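本页汇总了租用泽图拉（Zeltura）短租公寓期间常被问到的事项，适用于凯斯索普（Kestthorpe）和乔利（Joly）两处房源。合同条款与本页不一致时，以合同为准。

## 预订与付款

**最短可以租多久？**

凯斯索普为七晚，乔利为三晚。4月起乔利也改为七晚，此前已确认的订单不受影响。

**押金是多少，什么时候退？**

押金为273欧元，入住前与首期房费一并支付。退房检查完成后，十个工作日内原路退回。银行转账的到账时间由您的开户行决定，我们无法加急。

**可以分期付房费吗？**

租期超过60晚的可以按月付。不足60晚的须在入住前付清。

**能开发票吗？**

可以。请在预订时填写抬头和税号。发票开出后更改抬头，需要先作废原票，处理时间会长一些。

## 房内家具与物品

**公寓带哪些家具？**

所有户型都配床、衣柜、餐桌和基本厨具。餐椅数量按登记入住人数配置，需要加椅子请提前两天告知。书桌只有B户型有，其他户型的住客一般在餐桌上办公。

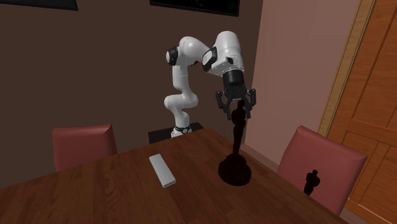 *木质餐桌与桌上的深色小雕像*

**餐桌台面怎么保养？**

用拧干的软布顺着木纹擦，然后用干布再擦一遍。不要使用含氨或含漂白成分的清洁剂。热锅、热水壶请放在隔热垫上，隔热垫在灶台旁第二个抽屉里。饮料洒出后请尽快擦掉，红酒和咖啡留久了会渗进木头。

**桌面留下了水印，要赔吗？**

浅色的水印通常能处理掉，不收费。烫痕、刀痕和墨水渍按面积计，单处最高收134欧元，从押金中扣除，并附维修单据。请不要自己打磨，也不要涂家具蜡，不同的蜡混在一起会让返修更麻烦。

**装饰摆件可以收起来吗？**

可以，放进衣柜上层即可，退房前请放回原处。摆件列在物品清单里，入住当天请对照清单核对一遍，有缺损的请在24小时内拍照发给我们，逾期则按完好处理。

**可以自带家具吗？**

小件可以，例如台灯、折叠椅、儿童餐椅。大件需书面同意，并由您自行搬入搬出。原有家具不得移到走廊或地下储藏室。

**墙上能打孔或者贴挂钩吗？**

不能打孔。无痕挂钩可以用在瓷砖上，请勿贴在乳胶漆墙面。

## 清洁与退房

**多久打扫一次？**

凯斯索普每周一次，乔利每两周一次，床单和毛巾同时更换。打扫时间可以在住客页面修改，须提前一天。

**打扫时桌上的东西怎么办？**

保洁人员不移动住客的私人物品，桌面上放了东西的地方就不擦。需要擦整张桌子的话，请在打扫前把物品收好。手机、铅笔、遥控器之类的小件建议统一放进抽屉，退房时遗落最多的也是这一类。
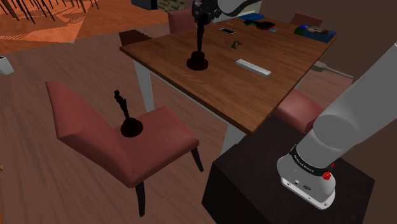
**德里尔克**（Drirkeck）
泽图拉住客服务部 页面编辑
更新于2022年3月18日

**东西落在房间里了，怎么找回？**

请发邮件并注明房号、退房日期和物品特征。找到后可以到前台自取，也可以邮寄，邮费到付。普通物品保管三个月，食品和已开封的洗漱用品当天处理。证件和银行卡保管七天，之后移交当地警方。

**退房时间是几点？**

上午十一点。需要延后的请提前一天询问，当天有人入住的房间无法延后。未经同意超时的，按一晚房费计算。

**退房前需要自己打扫吗？**

请倒掉垃圾、清空冰箱、洗好餐具。其他由保洁处理。地板不必拖，木地板用湿拖把反复拖反而容易翘边。

**钥匙交到哪里？**

凯斯索普交前台。乔利没有前台，请投入一楼的钥匙箱，投入前把房号牌一起套好。遗失钥匙须更换锁芯，费用按锁匠账单收取。

## 其他

**可以带宠物吗？**

乔利可以带一只猫或一只小型犬，需另付清洁费。凯斯索普不接受宠物，导盲犬除外。

**晚上有噪音找谁？**

晚上十点以后请拨内线2136，有值班人员接听。白天请联系前台，或在住客页面留言。

**网络连不上怎么办？**

先拔掉路由器电源，等一分钟再插上。指示灯仍为红色的，请把灯的状态和房号发给我们。路由器背面的复位孔请不要按，按了以后需要技术人员上门重新设置。

**长住可以登记地址吗？**

凯斯索普可以，需租满三个月。所需的住房证明请在入住后申请，五个工作日内出具。乔利的房源登记为旅游住宿，不能用于地址登记。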